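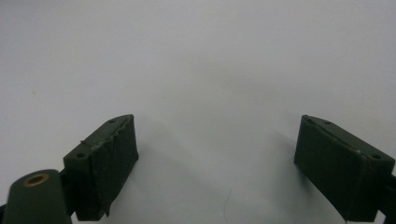

FERKACH, 16 Jul 2022 — Fidwood has opened orders for the Calura, a low work tray with a replaceable white liner sheet, intended for small assembly, repair and sorting jobs done on the floor or on a desk. The product consists of a light wooden board with a raised border and a single plain sheet that lies inside it. The sheet has a smooth, matte face with no printed grid, scale or logo. Under even light it reads as nearly pure white; where a shadow falls across it, the tone moves to a soft, cooler gray, with no visible pattern to compete with the parts lying on it. First deliveries are scheduled for December.

The Calura replaces the Fidwood bench mat, which was sold with a printed measuring grid. Service records for the mat showed two recurring complaints. Small dark screws were hard to pick out where they landed on grid lines, and round parts rolled off the open edge. The new product removes the grid and adds the border. No other function was carried over.

"We started from the question of what a person needs to see and what a person needs to keep from rolling away," said Zanele Magagula, product manager at Fidwood. "The printed scale was used by very few of our customers. Those who measure parts already own a ruler."

The development model was used in 200 trial jobs over a period of 90 days. The jobs included opening and closing small appliances, replacing batteries in toys, sorting fasteners by length, and repairing hinges and latches. Participants worked at home and in shared workshops, and were asked to use whatever floor or table they would normally use. Each job was logged with the type of floor covering, the type of lighting and the number of parts that left the tray.

Carpet was the most common floor covering in the trial. A dropped part is harder to find in carpet than on a hard floor, and the trial log was used to set the height of the border. An earlier version with a lower border was withdrawn during the first part of the trial. The border now runs along all sides of the board with no gap for pouring. Users who want to empty the tray into a jar are advised to lift out the sheet and fold it into a channel.

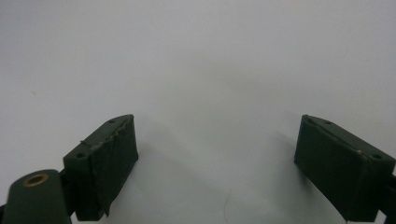 The choice of a matte sheet followed a comparison of three surface finishes. The gloss finish was easiest to wipe, but reflected ceiling lights into the work area. The textured finish reduced reflections further than the matte finish, but held fine dust in its surface and made thin washers difficult to pick up. The matte finish was selected as the standard liner. Gloss liners will be available on request to customers who work mainly with adhesives or oils.

A plain white ground also shows contamination early. Lint, hair and filings are visible at a glance and can be brushed off before a housing is closed. Fidwood recommends a soft dry brush for daily cleaning and a damp cloth for marks. Solvents should not be used on the standard liner. A sheet with cuts or permanent stains should be turned over or replaced. Both faces are finished to the same specification.

The liner is not glued, clipped or taped to the board. It can be lifted out in one movement with the work still on it, provided the load is light and both sides are supported. For heavier items the complete tray should be carried by the border with two hands. The tray should not be carried with loose parts on a liner that extends above the border.

Sem Van Leeuwen, who led the trial for Fidwood, said the main finding concerned position. "Most people put the item in the middle of the sheet and then ran out of room on the side of the hand they use more," he said. "We now print a note in the leaflet. Place the item toward the far edge and leave the near half of the sheet open for the hands."

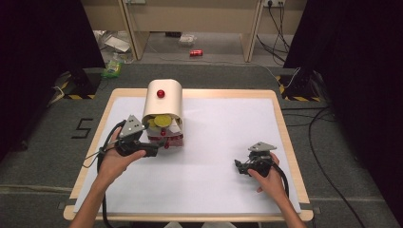 USE AND SETUP

The tray should be set down flat, with enough clear floor beside it for both arms to move freely. Cables should be routed outside the border. On carpet, the board should be pressed down at each corner before work starts; if it rocks, the pile underneath is uneven and the tray should be moved. On hard floors a thin cloth under the board prevents sliding.

Box-shaped items with covers, knobs or small handles should be placed with the open or working side facing the user. Covers that have been removed go on the left or right of the item, on the liner, with their fasteners next to them. Packaging, drink cans and loose papers should be kept off the tray and preferably cleared from under nearby desks before small parts are handled.

The Calura is suitable for one person working from one side. It is not designed for cutting, soldering or hot glue, and it must not be used as a serving tray or as a seat. The board should be stored flat or on its long edge in a dry room. Liners should be stored flat. A rolled liner will keep a curl at its ends and may need to lie under a flat weight overnight.

PRODUCTION AND AVAILABILITY

The first production run is limited to 3000 trays. Boards are cut and finished at the Fidwood plant in Ferkach. Liners are supplied by Van Acker, which also handles packing. Of the first run, 370 trays have been set aside for schools and repair workshops, which may apply by letter or through the Fidwood sales office. Applications should state the type of work done and the number of users.

Each tray is shipped with one liner fitted and one spare in the box, together with the printed leaflet. Replacement liners will be sold separately and will fit all Calura boards. They do not fit the earlier bench mat, which remains available until stocks run out. Service for the mat continues under the existing terms.

Press contact: Zanele Magagula, Fidwood, Ferkach
Trial data and leaflet text: Sem Van Leeuwen, Fidwood, Ferkach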